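Part 2: Setting Up Your Cold Brew Station

Okay, you've got the Rileo unpacked and rinsed (if you haven't, go back to Part 1, I'll wait). Now we get to make coffee! I've been brewing on mine since February and I've changed my mind on a few of these steps, so if you printed the old version of this guide, please recycle it.

1. Pick a spot in the fridge first. The brewing jar is taller than you'd think, and I once had to move two shelves with a full jar sitting on the counter dripping at me.

2. Snap the mesh filter into the collar. You want to feel it click on both sides. Mine is stiff on the left, so I press that side down with my thumb while I turn.

3. Grind your beans coarse, like raw sugar. On my old Tuominen hand grinder that's 28 clicks out from fully closed.

Caution: don't use espresso grind. It slips right through the mesh and you end up with sludge, and then you're straining the whole batch through a paper filter at bedtime.

4. Spoon the grounds into the filter and tap the jar on a folded towel to settle them. Don't pack them down.

5. Pour in 2,000 ml of cold water, slowly, in circles. Stop halfway and let it soak for 30 seconds - you'll see the grounds puff up a bit - then pour the rest.

6. Lid on, into the fridge, and leave it overnight. I start mine after dinner and pull it when I get up.

7. Lift the filter out and let it drain over the jar for a couple of minutes. Please don't squeeze it! Squeezing makes everything bitter (Rosalie Tanner wrote in to argue with me on this one, and we've agreed to disagree).

8. Pour the coffee into clean bottles with screw caps and tighten them by hand. Write the date on a piece of tape.

Note: if you're reusing juice or soda bottles, wash the caps separately and let them air dry. Old orange soda smell hangs on forever. 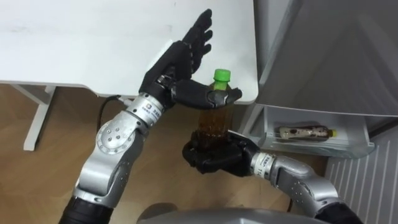

How long does a bottle keep in the fridge?

I drink mine within a week. It tastes best to me in the first few days, and after that it goes a little flat and woody. If it smells sour, pour it out and start over.

9. Rinse the filter from the outside in, then stand it upside down on the rack. Cleaning the collar gasket is in Part 3.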